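Search this site
Type and press enter

A laser measure that finally earned a spot in my bag

24 June 2026 – posted by the editor

I survey old buildings for a small architecture practice, mostly barns and mill buildings that somebody wants to turn into somebody's living room, and I've been through more laser measures than I'd like to admit. The latest is the Naltora, which I bought in February and have used on every job since. It's been long enough now that I have opinions!

First, the good stuff. It starts up fast, the numbers are big enough to read without my glasses, and the buttons click properly. On the Cullside job (a grain store with not one square corner in it) I did all 26 rooms and lofts on a single charge. The readings agreed with my steel tape nearly everywhere, and where they didn't it was usually me holding the thing crooked.

The tilt function is the part I like most. You stand in one spot, shoot the eaves, shoot the ridge, and it gives you the height between them. My old Brarkier could do that too, in theory, but you had to go 5 menus deep and by then I'd forgotten which ridge I was pointing at.

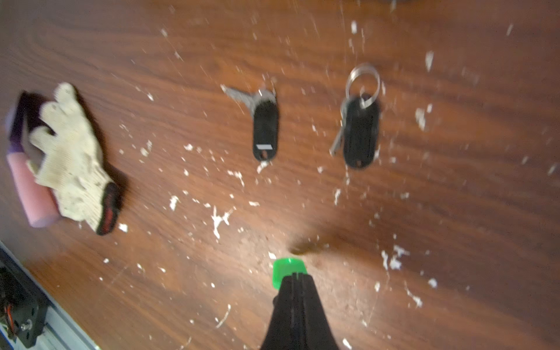
Where it struggles is bright light. Indoors the red dot is lovely, but take it into a courtyard at noon and you'll be squinting at a pale wall wondering if it's even on. I ended up propping a target card against the stonework, same as always. The other complaint is the buttons, which are tiny and close together. With knit cotton work gloves like the off-white one on the table I hit the wrong one all the time, so off come the gloves, and in winter that gets old very quickly.

The app is fine. It sends readings straight onto a sketch plan and exports a clean drawing, though it drops the connection if you wander behind a thick wall – and in my line of work they're all thick walls. I write everything in a notebook anyway.

Would I buy it again? Yes, I think so. If you only measure the odd apartment, the cheaper Lunde will do you nicely and weighs less. For whole buildings I'd pay the extra for the tilt alone. 8 out of 10 from me, and it'd be a 9 with bigger buttons.

Contact | Copyright 2026 | Back to top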